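Category: Workshop builds > Laundry
Reading time: 3 min

Section 4. Setting up the washer run

Read Section 3 before you start. If the arms have not been zeroed since the base was last moved, go back and do it. The claim you will see repeated on forums, that a two-arm build can find its own way to a machine it has never met, did not hold up in our workshop at Rurham, and I would not plan an afternoon on it.

1. Switch the washer off at the wall. The first passes are for reach only.

2. Shut the washer door. Opening it comes in Section 5 and deserves its own bad mood.

3. Bring the base up square to the machine and lock it. Pascal Reuter's notes say a small angle "sorts itself out". We tried it his way and the left arm met the door surround twice.

4. Set the basket between the grippers with one garment in it. Choose a strong plain colour. Dark socks against a dark door will tell you very little.

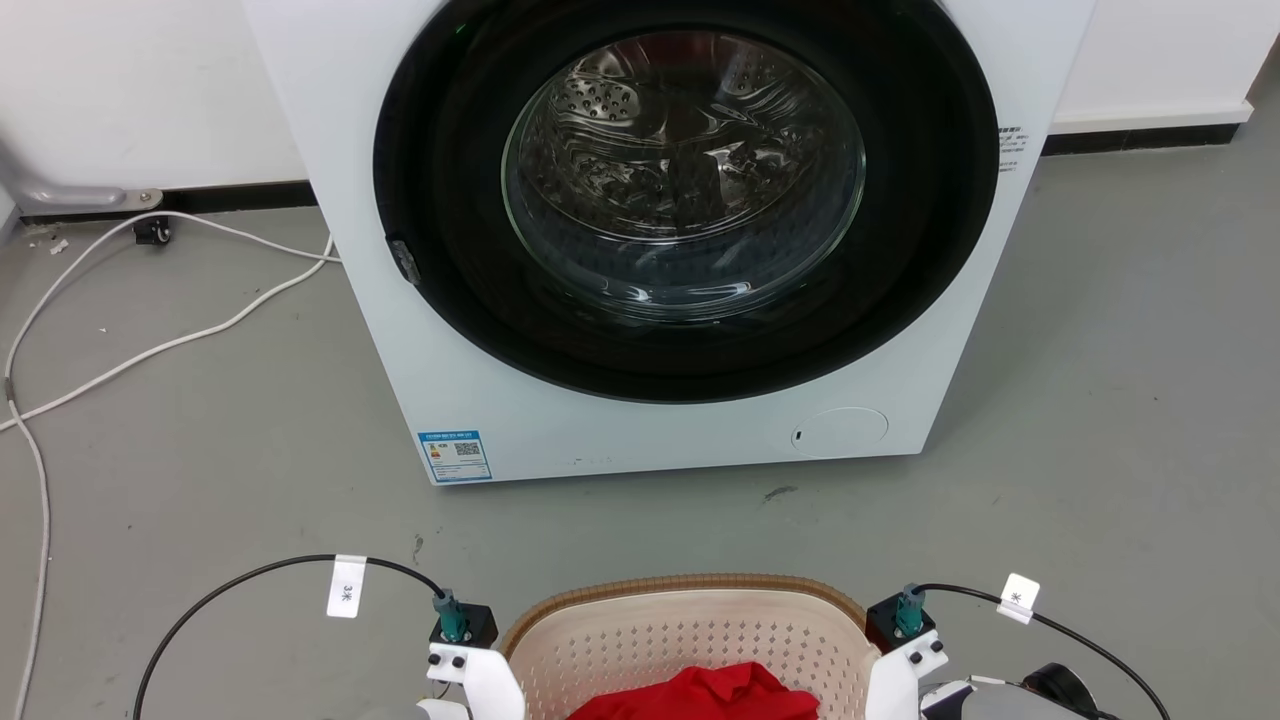

Fig. 4.1. Washer door shut, basket between the two grippers, one red garment inside.

5. Set the speed limit to 200 in the Storen panel. The default is 350, and I can't think who it suits.

6. Run the reach pass with your hand on the stop button. Watch the cables on both arms, as well as the grippers. A cable that looks slack at rest can pull tight when the arm lifts.

CAUTION: Keep any lead on the floor out of the path of the base. Castors will climb a cable, and the base tips when they do.

Note: Glass and shiny steel confuse depth readings. If the panel reports error 2297, it has probably taken a reflection for a surface. Hang a cloth over the door and run the pass again. The Piltent add-on is meant to cure this. On our build it made no difference that I could measure.

7. Save the pose only after 2 clean passes in a row. One clean pass is luck.

Do not go on to Section 5 if either arm is still drifting at the end of a pass.

Comments

Chan: Got 2297 with the cloth on as well. Turned out to be the window behind me. Might be worth a line.

Iara Rivadeneira: 200 is painfully slow. I run at 350 and haven't hit anything since December.

Pascal Reuter: The small angle works if the floor is level. Yours isn't.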